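Speaker notes – "Fitting out a small back office in an old building"
Pirkside property evening, March. 6 slides, doors at 6:30.

Slide 1 – Title
Say hello and say where I'm from (Juton, small fit-outs, mostly offices). Mention that the slides will go up on the Pirkside page afterward. Questions at the end, please, but shout if you can't hear.

Slide 2 – The building
Dunholm went up in 1930. Brick walls, and no thought given to desks or cooling. The tenant wanted a room where people could sit down and work, and also a table for hands-on jobs. Budget was tight. Most of what we had to settle was what to leave alone.

Slide 3 – Table and wall
Talk about the brick first. We left it bare on this side and put the white furniture up against it. Desk on the wall, office chair on wheels, a wall shelf, and the pale blue table set against the brick wall. The tray and plate are a fair guide to how much space a small job needs.
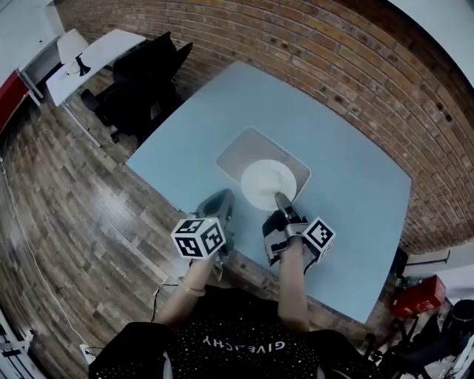 Photo: Juton project file, Dunholm back office

Points to make:
Pale matte top. I like these for close work. Small things are easy to see on it and it doesn't throw light back at you.
Put a tray down for small jobs. A raised rim stops things from rolling off, and you can lift the whole job away when someone else wants the table.
Plank floor stayed. Chairs on wheels will mark it, so I told the tenant to buy a mat. They have not bought a mat.
Fixing into old brick: drill into the brick and leave the mortar alone, go slowly, and throw out the plugs that come with the shelf. We got through 3 drill bits. The Antwi plugs cost a little more and I would buy them again.

Pause here. Somebody will ask about sealing the brick. Short answer – we didn't. Long answer is on the handout (200 printed, take one on the way out).

Slide 4 – Look up
Most people plan a room from the floor and forget the ceiling until the lights go in. Ask who has an office with pipes on show. Then go to the picture.

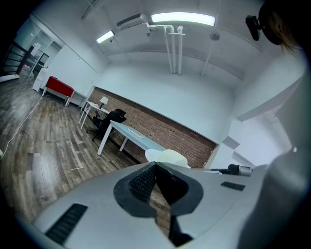
Fluorescent lights, air conditioner and white pipes at ceiling level.

White pipes on a white wall are easy to live with. Boxing them in costs money and has to come off again the first time there is a leak.
Cool white light suits the work table. It is hard on the eyes late in the day, so plan a lamp for the desk.

Slide 5 – What I would change
More outlets near the table. We put too few in and the leads end up on the floor.
Deeper shelf.
Order the chairs last, after the table height is settled.

Slide 6 – Costs
Read the table off the slide, don't explain every line. Skip this one if we are past 7:15.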